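Rilach Bulb Glass, stemless, sold singly or by the case of 6
Glassware > Beer and soft drinks > Rounded shapes

We held off on stocking the Rilach for a while. Bulb glasses come through our buying desk every season, usually with a leaflet promising that the shape "unlocks" something, and most of them go back in the carton. Customers kept asking for this one, so it went on the shelf in May, and what follows is what we think of it after using it at the tasting counter in the Brovville shop.

Shape
Wide belly, narrower toward the top. Rilach says the narrowing gathers aroma and holds up the head on a stout. The first claim is hard to argue with, but plenty of cheaper glasses narrow at the top as well. As for the second, we poured the same stout into this and into the Lindqvist straight tumbler, and the foam lasted a little longer in the Rilach. If you drink at a normal pace you may never notice.

Capacity
Listed at up to 800 ml. Treat that as the figure for a glass filled to the brim, which no one should carry across a room. A sensible pour with space for froth is a good deal less. If you want the whole of a large bottle in one glass, check the size of the bottle first.

Finish
Very glossy, and this is the part people like. With a dark drink inside, the belly picks up every lamp in the room. It also picks up every fingerprint. Bars with bright lighting should expect to polish often, and a cloth that sheds lint will show right away.

Washing
The leaflet says dishwasher safe. Ours went through 60 cycles on the glass program and came out clear, with 3 showing a faint ring near the base that rubbed off with vinegar. We can't say what happens after a few hundred. The belly takes up a lot of room in the rack, so you will fit fewer per load than you are used to. By hand, use a brush with a bent neck. A sponge on a straight stick misses the shoulder.

Storage
Does not stack. Stand them upright with a gap between, or keep the carton and its dividers.

Compared with
Lindqvist straight tumbler: cheaper, stacks, easier to dry. Dull to look at.
Zerkness tulip: lighter in the hand and better for small pours. The foot chips if you knock it on a tap.

Who should buy it
People who serve stout, porter or cola and want it to look good on the table. If you mostly pour pale lager, save your money and get the tumbler.

Returns
Unused glasses in the original carton can come back to the Brovville shop. Breakage in transit is replaced when you send us the packing slip. Rilach offers its own guarantee against "spontaneous cracking," a phrase we have asked them to define. No reply so far, and we'll add their wording to this page if it comes.

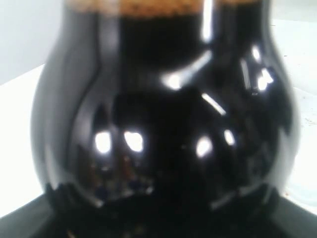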